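Home | About | Archive | Recipes | Contact

Filed under: House & Home, Slow Living

Jun 14, 2024

A Year of Buying No Clothes

In April I reached the end of a year without buying any clothes. I had meant to write this post then, but the kitchen tap went and after that I had a run of early shifts, so it has waited until now.

The rules were simple. Nothing new and nothing secondhand. Socks and underwear were allowed if the old ones were past saving. Shoes could be resoled but not replaced. Gifts were fine as long as I hadn't asked for them. I wrote these on an index card and taped it inside the wardrobe door, where it still is.

I started because of a bank statement. I was looking for something else and ended up adding up a year of clothing orders, and the total came to 2143. That didn't include the returns I never got around to sending back. I don't earn the kind of money where that can go by without noticing, and I couldn't have told you what most of it had been spent on. There was a gray cardigan in there that I had ordered twice.

The first job was to find out what I already owned. I took a Saturday for it. Everything came out of the wardrobe, the drawers, the hall closet and the two suitcases, and was sorted in the bedroom.

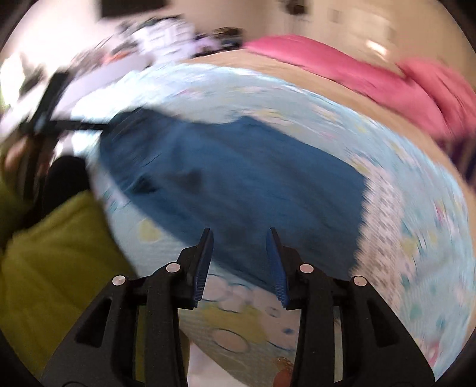

The blue blanket on the bed.

I made a list in a school notebook, with a line for each item and a note on its condition. Good, needs work, or out. The "needs work" pages were the longest. Most of it was small: a missing button, a hem that had come down, an armpit seam. There was a winter coat I had stopped wearing because the lining was torn at one pocket and my keys kept dropping through to the bottom. I had bought another coat to replace it. The repair took me under an hour once I sat down to it, and I'm not good at sewing.

What I learned over the first couple of months was mainly how to mend. I started with a library book, which was too advanced, and then went to the mending evening at the hall in Prestodthorpe. It's run by Vesna Nedeljković, who used to do alterations for a bridal shop and has very little patience for people who knot their thread badly. I was one of them. She had me sew and unpick the same line of running stitch on a scrap of sheeting for most of the first evening. By the third I could put in a patch that stayed in.

If you want to start, you need less than the kits suggest. I use a packet of mixed needles, black, white and navy thread, a small pair of scissors that never gets used on paper, some pins, and a thimble. Beeswax helps with the thread. I bought a darning mushroom and like it, but a jar lid did the job before that. Save fabric from whatever goes in the rag bag. Old pillowcases make good pocket linings.

Jeans deserve their own section, as they were the thing I had been replacing most often. Mine always go in the same place, at the inner thigh, and I used to throw them out at the first hole. The trick is to catch them before there is a hole. Hold the fabric up to a window and look for where the light comes through. Put the patch on the inside, bigger than you think it should be, so the edge lands on sound cloth. Round the corners. Pin it with the jeans flat, then tack it, then take the pins out before you do anything else.

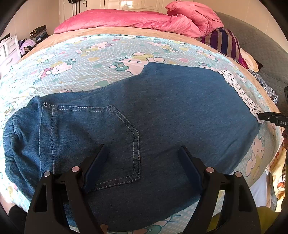
After that it's rows of small stitches, back and forth, through both layers. Don't pull tight or the whole thing puckers. I work in rows the width of a pencil apart, closer over the thin part. It takes an evening for each leg. I've worn patched pairs to work and had no comments, though I work in a stockroom, so make of that what you like.

Washing changed too. I had been washing everything after one wear and drying it hot, and I think that was doing more damage than I was. Now jeans go in inside out, cold, and not often. Sweaters get aired by the window overnight. I gave up fabric softener and haven't missed it. The dryer is for towels and bedding.

The hard part of the year was not where I expected. I thought it would be the sales, but I unsubscribed from the emails in the first week and after that I didn't know when the sales were. The trouble was occasions. My cousin's wedding was in Honduvbridge in the fall, and I spent two weeks convinced I had nothing to wear to it. I wore a green dress I already had. Vesna took in the waist for me and showed me how to press the pleats. I was warm enough, I danced, and I'm in the back row of the group photo anyway.

The other hard part was boredom. I used to browse in the evenings with the TV on, and when I stopped I didn't know what to do with my hands. Mending filled some of that. So did jigsaw puzzles, until I got through all of the ones at the library.

I slipped once. In February I bought a raincoat at the market in Fusside. Mine had begun letting in water at both shoulders and I'd been soaked three days running. I tried reproofing it first and it didn't hold. I've counted the raincoat as a failure in the notebook, but I'd do the same again. My neighbor Tudor Stoica says it should have been listed as equipment. He has a point, but he also says that about fishing rods.

On the money: I spent 12 on thread and needles, and a bit more on getting one pair of boots resoled. With the raincoat it still came to a small fraction of the year before. Most of the difference went to the car, so I can't report a savings account full of cash.

I gave away three bags at the end. These were things that had been "good" on the first list and that I still hadn't put on once in twelve months. It was mostly tops, plus a blazer from an interview years ago. I went through it all the same way as the first time, laid out on the bed before it went into a bag or back on a hanger.
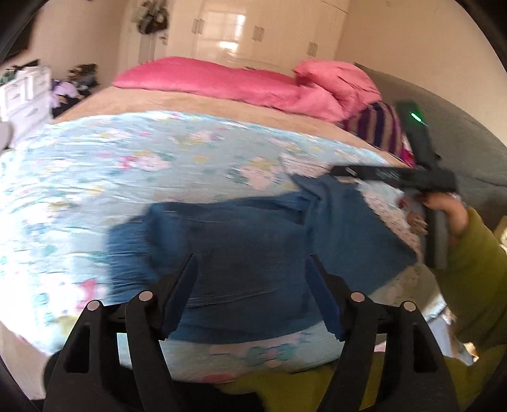 Dark blue, on the floral sheet.

The wardrobe shuts properly now, which it never did. I can see everything that's in there without moving something else. Getting dressed takes less time, and I've gone back to ironing on Sunday nights, which I had dropped for years.

People have asked whether I'm going to carry on. I've decided on a looser version. I can buy something if the thing it replaces has been mended at least once and has worn out again. I also have to wait a month between wanting it and ordering it. So far I've had two items on the waiting list. One was a linen shirt, and by the end of the month I didn't care about it. The other is a pair of black work pants, and I'll probably get those, as the current ones are now more patch than pants.

A few of you wrote after the last post asking about moths. I have had them, in the hall closet, and I'll do a separate post on it once I'm sure they're gone. For now, put your wool in the freezer in a sealed bag and vacuum the corners of the closet, including behind the baseboard if there's a gap.

The mending evening takes a break over the summer and starts again in September. Bring your own scissors, as the ones at the hall are blunt.

Older post: Resoling the Brown Boots

Contact | Privacy | Back to top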